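From: Kumudini Kanagaratnam
To: flundholm-collect
Subject: Re: [flundholm-collect] Fruit into bowl, counts and background rule

Josiane Rolland wrote:

> The fruit task is at 1,531 accepted episodes. The target is 2,655, so
> we are behind the cup task but ahead of the towels. Before anyone
> records more, can we settle the background question? Some homes have
> a plain table and some have posters all over it. The Cruzado set was
> all plain tables and the policy fell over the first time it saw a
> tablecloth. I would like to keep the busy ones, but the reviewers are
> marking them down as cluttered.
>
> Also, are we allowing fruit that overlaps other fruit at the start?
>
> Josiane

Josiane, all,

Keep the busy ones. The "cluttered" mark was meant for loose objects that are not part of the task and block the reach. Flat prints under the fruit don't count. I have changed the wording in the review sheet, and I'll go back over the episodes that were rejected for this.

On overlap, yes. Fruit may touch, and one piece may hide part of another from the wrist view. Please don't spread everything out evenly before you start. Most of what we have so far is too tidy, and the model has seen very few grasps where a neighbor gets in the way.
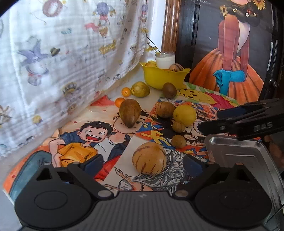

Left-to-right mix of sizes on printed sheets, bowl at the back, wrist view.

A layout like this one is fine to submit. The large striped fruit is close to the fingers and the small ones are farther off, so the order of picks matters. Vary that order between episodes. If you always take the nearest piece first, that is what it will learn.

Two things for the reviewers:

1. Cartoon faces and drawings on the table are not people. Don't send those clips to the privacy queue. It had 9 of them on Saturday.

2. If the second gripper comes into view, leave the episode in. Only flag it if it covers the piece being picked for the whole approach.

For labels, use "round striped fruit" or similar if you don't know the name. Guesses are worse than plain words, and we ended up with 2 different names for the same melon in the Skeltano batch.

I haven't decided what to do about bowls that already have something in them at the start. Record them if that is how your table is set up, and put "bowl not empty" in the notes field so I can pull them out later.

Kumudini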